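Flax growing in Rencombe

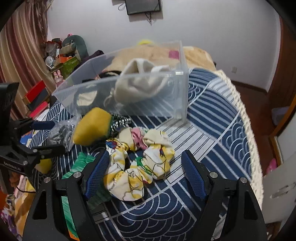
1 min read

Fibre flax is a blue-flowered crop grown in the Rencombe district for its stems, and I've been mad about it for years (so forgive me if I ramble a bit!). Farmers there sow it after canola, usually in paddocks of 50 to 80 hectares, and pull it up roots and all so the fibres keep their full length.

Most of the crop goes to the Stitent mill, though I know a few growers who sell to Acheampong instead. The district licence lasts 5 years and was last changed in October 2024, when the smallest allowed plot dropped to 30 hectares – a big help to family farms, I reckon. Seed left over gets pressed for oil at Brelel.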